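Hemoro Opens Planning Service for First-Time Robot Buyers

May 14, 2023 – Hemoro is delighted to announce a planning service for smaller shops that are budgeting for their first robot arm.
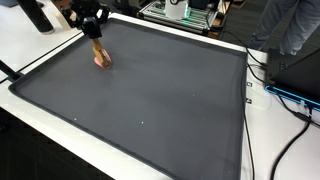
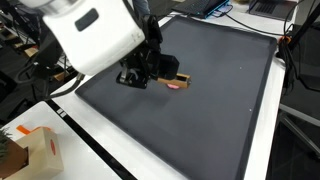

Each plan covers the arm, the gripper, the table and the training hours, with costs spread over 3 years – and yes, we do include the spare fingers!

"We love helping people buy only what they need," said Cosmin Bratu of Hemoro. Bookings are open for 20 shops.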